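About Burkden Kitchen School
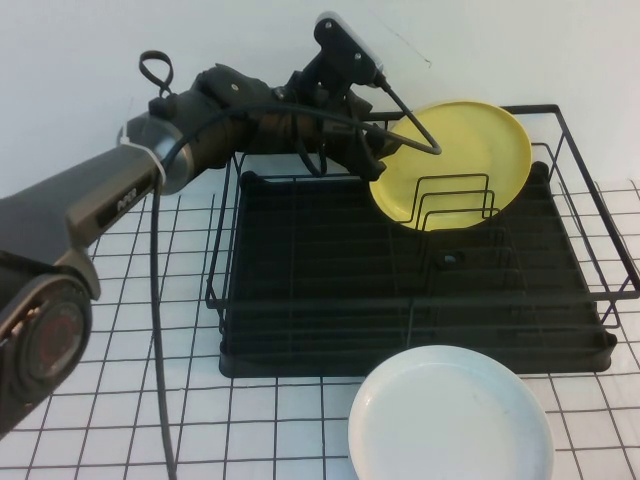
Burkden Kitchen School teaches everyday cooking and kitchen care to adults in Stullham. Iolanda Brandão and Tarcísio Rangel opened it in April with a single evening class, and it now runs four courses a year. Washing up is taught along with the cooking. Students learn to scrape, wash, rinse and rack, with plates standing upright, like the yellow one in the black wire rack, so that water runs off both sides. Dishes are put away before the next recipe starts.

Each course is 60 hours and costs $312, including ingredients. Classes are small and no experience is needed. Aprons are provided. Please bring closed shoes and a container for leftovers.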